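Shared Workshops Should Plan for the Second Arm

Opinion
27 March 2023

The Skakau workshop has allowed members to build robots on its premises for several years. In that time the rules governing such work have changed very little. A member who wishes to build a single arm fills in a one-page form, pays a deposit and is assigned a shelf. A member who wishes to build two arms that work together fills in the same form, pays the same deposit and is assigned the same shelf. It is the position of this essay that the present arrangement is inadequate, and that shared workshops in general should treat the two-arm build as a separate class of project with its own space, its own budget line and its own schedule.

The matter is of some practical importance. Of the 581 bench bookings recorded at Skakau last year, 199 were for robot projects, and the larger share of those were for builds with two arms. Members have good reasons for this preference. Many ordinary tasks call for two hands. One holds the jar and the other turns the lid. One steadies the tray and the other takes the tool out of it. A single arm can be made to do such work with clamps and patience, but the builder soon finds that most of the effort has gone into the clamps.

A second arm does far more than double the work. Each arm must know where the other is. Cables that ran safely along one set of links now pass through space that another set of links wishes to use. Power supplies that were sufficient become marginal. The Neagu project, which began on an open bench in the main hall, lost most of its first season to problems of this kind. Its members had to measure the positions of the two bases again each time the bench was borrowed for other work, and the bench was borrowed often.

The lesson that should be drawn from Neagu is that the surroundings are part of the machine. A robot that is to be tested fairly needs a floor that stays level, walls that stay where they are and a base that is fixed in relation to both. A booth provides this. It also keeps the arms away from passersby, which is a courtesy to the other members and a requirement of any sensible insurance policy.

Objections have been raised, and they deserve an answer. The first is cost. The booth proposed for the Luvari room was priced at 1705 dollars in materials, including the frame and the wall lining. This is a considerable sum for a workshop that runs on membership fees. It should be compared, however, with what is already spent in less visible ways. Bench time has a price, and so do replacement cables.

The second objection is that a permanent booth takes floor space from woodworkers, bicycle repairers and others who have an equal claim on it. This objection is stronger. No group should be given a corner of a shared building without limit. The proper remedy is a fixed term. A booth might be granted for six months, with renewal subject to review, and with the clear understanding that it must be built so that it can be taken apart. Frames of aluminum rail, bolted and not welded, meet this condition well.

The third objection concerns realism. It is said that a home robot will never work in a booth, and that results obtained there will not carry over to a kitchen or a garage. There is truth in this. Yet a builder who cannot repeat a result in a fixed setting has little prospect of repeating it in a changing one. The booth is a place to begin. Its fittings can be swapped as the work goes on – a hook rack one month, a basket or a shelf the next – and the tools set before the arms can be those of daily use.
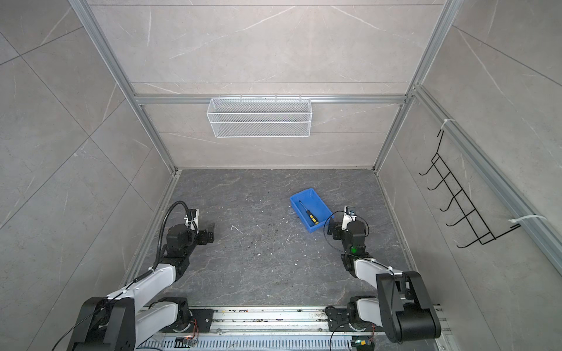
A word should also be said about housekeeping. Written rules tend to dwell on emergency stops and eye protection, and rightly so, but they are often silent on the condition of the work area. Offcuts of wire and cable tie gather wherever wiring is done. They find their way onto mounting rails and under grippers, and they can confuse a camera. The rules adopted by the Gokodier group require the floor and the rails to be swept at the close of every session and the sweeping to be entered in the log. Skakau would do well to adopt the same provision.

The revised building policy is due for discussion in April. Members are urged to support a separate application for two-arm projects, a fixed term for enclosed booths and a written cleaning requirement. Comments on the draft may be left in the folder at the front desk until the meeting opens.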